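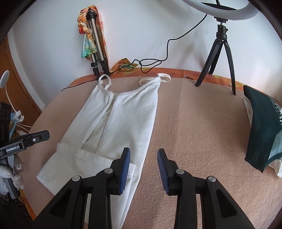
I've been reading up on cotton fiber genes this July, which is a sentence my college biology teacher would not believe. It started with a talk by Raelene Ruawai at the Ullberg plant science evening (free, and there were cookies). She works on what makes some cotton plants grow longer fibers than others. Each fiber is a single cell! One cell, growing out of the seed coat, stretching and stretching until it's thousands of times longer than it is wide. I keep thinking about that when I look at plain clothes, like a white top with those skinny little straps, laid out on a fleecy peach blanket with its hem folded over.

Anyway, her group grew 326 plants in the Clareteo greenhouse and compared when certain genes switch on in the days after flowering. They ended up with a list of 31 genes worth a closer look, and she was very careful to say that "worth a closer look" is all it means so far. I liked that.

Rhodri Edwards asked whether longer fibers cost the plant anything, like fewer seeds. She said they're still weighing them. I want to hear the answer, so I signed up for the next one.

Meanwhile I've got two cotton seedlings on my kitchen windowsill and one of them is leaning badly.

3 min read

Search this blog
Type and hit enter

Recent posts
Why my beans gave up
A morning at the Buzatu seed bank
Trying to understand RNA, part two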